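Home | Posts | Garden | Index

Sorting the bench bin

Posted in November by Ho-yin Lui

The recycling at Rurnham is collected every 2 weeks, and my bin liner fills well before that. Most of the volume is air. A drinks bottle that goes in with its cap on keeps its shape and takes up the room of several crushed ones, so I now press each one flat lengthways and put the cap back on afterwards.

Liner size matters more than I expected. The rim of a square bin needs enough spare plastic to fold over by at least 100 mm on every side, or the bag slides down once there is weight in it. I tried a narrower roll from Stomow and it split at a corner. 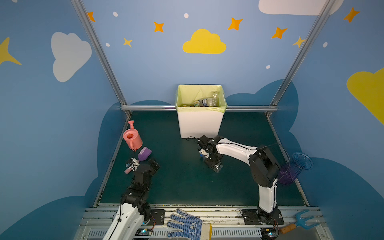 Toys and garden things are a separate stream. Watering cans, scoops and small forks are usually rigid plastic, often mixed with other materials, and our collection does not take them. If they are sound they go back to the shed – if cracked, to the tip at Jilmont, which accepts hard plastics in loads of up to 300 litres.

Gloves stay out of the bin until the grip has worn through.

Contact | © Ho-yin Lui | Back to top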